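4.2 Shared visits and local trust

The second theme in the interviews was the shared visit. In both towns, religious leaders had at some point gone as guests to a place of worship that was not their own. These visits were small events. They were seldom reported outside the district, and in Ukenside the only public record we found was a short notice in a parish newsletter. Yet people brought them up without being asked, often early in the interview, and often before they spoke about the larger state ceremonies that our questions were meant to cover.

In Ukenside the visits began after a dispute over parking near the mosque and the Methodist chapel, which stand on the same street. The chapel minister was invited to the evening meal during Ramadan, and members of the mosque came to the harvest service later in the year. Respondents from both congregations said that the parking dispute was never fully settled. They also said that it became easier to talk about. One woman told us that she now knew "which door to knock on", and similar phrases appear in several other interviews.

Lavevbridge followed a different path. There the first visit was arranged by the town council as part of a civic day in March, and 300 people attended. It had speeches, a printed programme and a meal. Respondents remembered it as pleasant but rather stiff, and few could say what had been discussed. The later visits, set up by the congregations themselves, drew far fewer people and were described in much warmer terms. 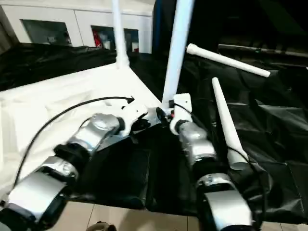
This difference matters for how such events are usually measured. Kakakhel's account of interfaith contact treats attendance as the main sign of success, and most council reports do the same. On that measure the Lavevbridge civic day did better than anything held in Ukenside. Our survey, which was returned by 200 households across the two towns, points the other way. People who had been to a small visit were more likely to say that they would ask a neighbour of another faith for help than people who had been only to the civic day.

Some caution is needed. Those who go to small visits may already be on good terms with their neighbours, and we cannot separate this from the effect of the visit itself. Stokberg raises the same problem in relation to pilgrimages and suggests following the same people over several years. We were able to do this for only 15 respondents, all of them in Ukenside, and their answers changed little between the first interview and the last.

Younger respondents in both towns were less interested in visits between leaders. Several said that they met people of other faiths at school or at work and did not need an event to do so. Figure 2 gives the survey answers by age group. The gap is widest on the question about official ceremonies and much narrower on the question about shared meals, where the youngest and oldest groups gave nearly the same answers.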